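Canovmont Community Rooms Fit-out
Progress report to the Bilyk Fund
Period ending June

1. Where the money has gone

Of the second instalment, 430 dollars is unspent and sits in the project account. The rest went on the floor finish, the window wall and the first lot of chairs, in that order. The floor took more than its line allowed. We said in the last report that the quote from Tranen looked light, and it was. They came back with an extra 1112 dollars for preparation that, in our view, any tradesperson walking the room would have seen on the first visit. We paid it, under protest, and the correspondence is attached as Appendix B.

2. The main room

The floor is finished and it is glossy. The original brief asked for a low-sheen surface that would hide scuffs, and Tranen maintains that what was laid meets that wording. We do not agree. It shows every mark near the door and the afternoon glare off it is tiring for anyone sitting side-on to the windows. It can be dulled with a second coat, but we are not convinced we should pay for one and have not authorised it.

The window wall is sound. Two of the seals were replaced in the first fortnight and there has been no trouble with them. Blinds were left out of the original budget on the advice that the trees outside would do the job. They do it until two o'clock.

3. Seating

Imodari supplied the office chairs. They are comfortable enough and the tall backs are popular with people who stay for a full session. Our doubt is about how they suit a shared room. They do not stack, they roll when somebody leans on them to stand up, and with the full order delivered we would have nowhere to put them when the floor is needed clear. The application promised a room that could be turned over in 15 minutes. Our best attempt took well over half an hour, most of it spent wheeling chairs into the corridor and back.

We have put a hold on the remaining 55 chairs. Imodari will accept a change to a folding model for a restocking fee of 200 dollars, which strikes us as the cheaper mistake.

4. Use of the room

Bookings are up on last quarter, but we would ask the Fund to read that figure with care. A good part of the rise is the same few groups booking longer blocks. New groups have been slow to come, and two that enquired went elsewhere when they heard there was no storage on site.

Standing activities have worked better than we expected. People spread out, use the window side as well as the back, and leave the chairs where they are.

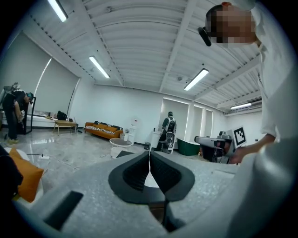 Main room during a session, with people working near the window wall and towards the back.

5. Outstanding items

Heavier blinds for the window wall: one quote received, too high, second quote requested.
Floor sheen: in dispute with Tranen.
Chairs: decision needed from the Fund before the hold lapses at the end of the month.
Storage cupboard: not started. The corridor recess measured up smaller than the plan shows.

6. What we are asking for

Approval to move the unspent balance from furniture to blinds, and a written view on the chair swap. We are not asking for the third instalment to be brought forward. Until the floor question is settled we would sooner it stayed with you.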